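When a Gripper Slips, the Record Should Say So
Opinion
January 3, 2025
By Kenna Dow

In July, the tabletop handling program at Arnholm lost two weeks of work to a fault that took less than an hour to repair. A jaw pad on one of the hand-held grippers had worked away from its seat. The jaws still opened and closed, the software still reported a normal closing width, and the operators went on recording. By the time the problem was traced, 984 of the 3,037 recordings in that round had been made with a gripper whose real opening did not match the number stored beside it.

No person was hurt. One vase was broken. On those grounds the event was entered in the log as a minor equipment matter, and it would have stayed there if Ridwan Ismail, who was reviewing the recordings at our Skistbridge office, had not objected. I believe he was right to object, and I believe the way we classify such events should change.

The present rule at Arnholm asks two questions of any fault. Did it injure anyone, and did it stop work? If the answer to both is no, the fault is closed at the bench. This rule was written for fixed arms behind fences, where a machine that fails will usually stop, and where a person standing nearby is the main concern. It served that purpose well. It does not serve a program in which people hold the tools themselves and in which the product of a day's labor is a record of how objects were grasped.

A faulty recording does its harm later and in another place. The arm trained on it will close a little too far or not far enough, and it will do so with full confidence in its own measurement. It may then be working in a kitchen or a care home, near people who had no part in our program and no reason to know what happened in July. To call the original fault minor is to judge it only by what it did in the room where it began.

The objection most often raised is one of cost. Bomside, which supplies our pads and mounts, has pointed out that these are wearing parts, and that a full report for every worn pad would bury the reports that matter. I take the point seriously. A form that must be completed too often will be completed badly, and operators who are made to feel that each small defect counts against them will stop mentioning small defects.

The answer lies in a different kind of check. At the start of each session, the operator should close the gripper on a gauge block of known width and compare the reading. The same check should be made at the end. If the two agree, nothing further is needed. If they do not, every recording between them should be held until someone has looked at it. Under such a rule the July fault would have cost us one session.

The check should also include a plain look at the pads and at the cable, carried out before any object is picked up. Operators at the bench have their eyes on the object, as they should, and a pad that has shifted by the thickness of a coin does not draw attention during a grasp. 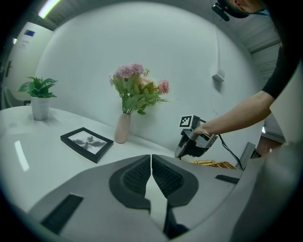 Tabletop handling work with hand-held grippers, with a potted plant and a vase of artificial flowers among the objects on the table.

Objects of this kind are not forgiving. A slender vase can tip when one jaw arrives before the other, and a flat picture frame offers very little edge to hold. The error that a thick wooden block would hide is enough to spoil a grasp on either of them. They belong in the program for exactly that reason, and the tools used on them should be held to a stricter standard.

There remains the matter of who may halt a session. The Đặng review, completed for our partners last year, recommended that any operator be able to do so without first asking a supervisor. Arnholm accepted the recommendation in principle and has yet to put it in writing. In July, one operator had noticed that the grip felt uneven and had continued for 7 further recordings while waiting for permission to stop. That delay was a product of our procedure, and the operator should not be faulted for it.

I ask that the written rule be issued before the next round of recording begins, together with the session check. The 984 affected recordings should remain in the archive, marked as unfit for training, with the cause stated beside each one.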